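Notebook, May, council records work

9:40 am. Back on the Troramville appointments set. Question is still the same one: after the town moved from elected department heads to heads picked by the mayor, did anyone answer for anything more than before? Need a measure that isn't just newspaper noise.

Minutes now all in, 3,941 pages. OCR is decent after the typewriter years, awful before. "Commissioner" comes out as "Commissoner" or "Comm ssioner" all over, search has to catch both. Wrote a loose pattern, catches most. Hand-checked 200 pages, the misses were nearly all in the budget annexes. Leaving those for later.

Coding rule so far: a head "answers" if they appear in open session, get asked about a named decision, and reply on the record. Written replies tabled afterwards go in a seperate column. Do not merge them again, took half a morning to undo last time.

Flallside for comparison. Same size council, never changed its system, clerk's office sends scans when asked nicely. Their minutes are shorter and record votes but hardly any debate. Problem. A quiet record could mean a quiet council or a lazy minute taker.
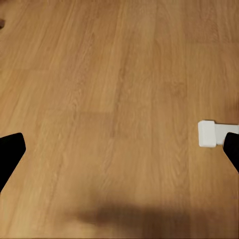
So what counts as a resignation under the new rules? Any departure before the term ends where the letter or the minutes mention a decision of the department. Illness and moving away are out, even if the timing looks funny.

With that rule there are 47 departures to code, both towns together. 5 have no letter on file at all. Marked those U and moved on.

1:15 pm. Reread the Nakajima report on the charter change. Useful on who drafted what, thin on what happened after. It treats the mayor's sign-off as the whole of accountability, and council barely comes into it. Page with the confirmation hearings is missing from our copy, ask the library for theirs.

Testosen grant wants a one page summary of method. Draft has the two-town design, the coding rule, the U cases. Still need a line on party labels: Troramville heads list none after the change, so can't compare straight across. Maybe use who nominated them to council before. Weak but its something.

3:30 pm. Second coder sheet printed. Same instructions, no dates showing, so nobody knows which system a case falls under. Should have done that from the start.

To do
- fix the Flallside date column, day and month swapped in the early files
- budget annexes, rerun OCR at higher contrast
- library re hearings page
- check if acting heads count as heads (charter says one thing, minutes do another)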